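The Dranduven Gauge
By Vendula Šimko
July
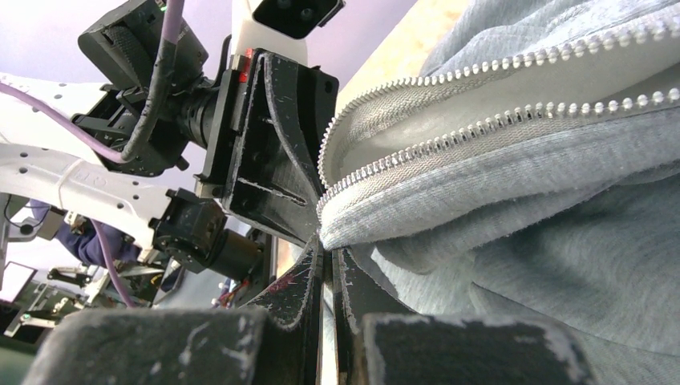
Light grey hoodie, zip open.

The gauge house at Dranduven holds one stilling well, one float, one chart recorder and a chair. Water enters the well through a pipe below the river bed. The float rises with it and a pen marks the level on a drum, which turns once in 24 hours.

Danica Omerović changed the chart at 6:40 each morning. She wrote the level from the staff in pencil at the left margin, then the level from the pen, then the difference. A difference over 2 centimetres had to be reported to Nalham. In the years she had kept the gauge she had reported it once, and the cause was a frog.

Jacobus Ntuli had kept it before her. His hoodie still hung on the nail behind the door, grey, with the cuffs gone. She wore it in winter. The zipper caught a hand's width above the hem and had to be worked past with a thumb.

The letter from Nalham said the Dranduven station would be read by satellite from the end of the month. The pen record would close at chart 1,107 of the current series. The drum, the float and the weights were to be labelled and left in place for collection by Detlef Wunderlich. There was no instruction about the chair.

On the second-last morning the staff read 330 and the pen read 326. She tapped the drum. She read the staff again from the lower step with her face near the water, and it was 330. She lifted the lid of the well and shone the torch down. The float sat level. The wire ran true over the pulley.

She took the old charts out of the cupboard. In Jacobus's hand, on a sheet browned along the fold, was the same four centimetres, and beside it a note: intake silting, rod it, don't ring them.

The rods were under the bench. She screwed five together and fed them down the well until they met the mouth of the pipe, then pushed. It took most of an hour. The cold came up through the sleeves of the hoodie as far as the elbow. When the plug let go she felt it in the rods before she saw anything, and then the float lifted and the pen drew a short vertical line, and stopped.

Staff 330. Pen 330. Difference 0.

She wrote it at the margin. Under it she wrote the time, and the word rodded, and her initials.

Wunderlich came the next afternoon with a van and a roll of labels. He was younger than his signature. He asked what the vertical line was.

"Silt," she said.

"Did you report it?"

"No."

He tied a label to the drum and asked whether the chair was theirs.

Recent fiction
Lizelle Mnguni: Dimitrov's Ladder
Ziris in the Dry Season
104 Steps to the Boiler Room
The Weighbridge Clerk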